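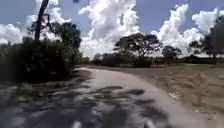
Mungate Path, southbound. Light gray surface, shrubs and trees on the left, dry grass on the right.

Mungate Path Surface Survey: Photo Page
Compiled by Trudy Ormsby

The Mungate path is 2825 meters long and links the Nirkine parking area to the Lombardi Road gate. It was walked end to end in July, with notes taken at 19 stations. Station numbers increase toward the gate. Distances are measured along the centerline from the Nirkine end.

Location
Station 7, 1000 meters. View is along the direction of travel. The path curves gently to the right and passes out of sight behind low shrubs.

Surface
Pale, slightly weathered and uneven. There is no curb and no painted marking at this point. The edges blend into the ground on both sides, so width readings were taken between the outermost points of firm paving.

Shade
Tree shadow covers most of the left side in the near section and thins out to the right. Small surface defects are hard to pick out in mottled light. Stations with heavy shade are marked S in the log and should be checked again under cloud.

Left side
Dense shrubs and trees, with one tall, slender trunk that leans slightly. Trim line to be set at the next visit.

Right side
Open field, dry and tan. The mowing limit is listed on the Teditz land plan, sheet 2.

Sky
Large white cumulus on blue. Recorded because cloud cover affects how well surface texture shows in photos.

Related entries
Station 6: drain grate, left side.
Station 8: end of the curve.
Station 17, 2511 meters: change of surface to compacted gravel.

Corrections to station numbers or distances can be sent to Trudy Ormsby. Please quote the station number first, then the distance.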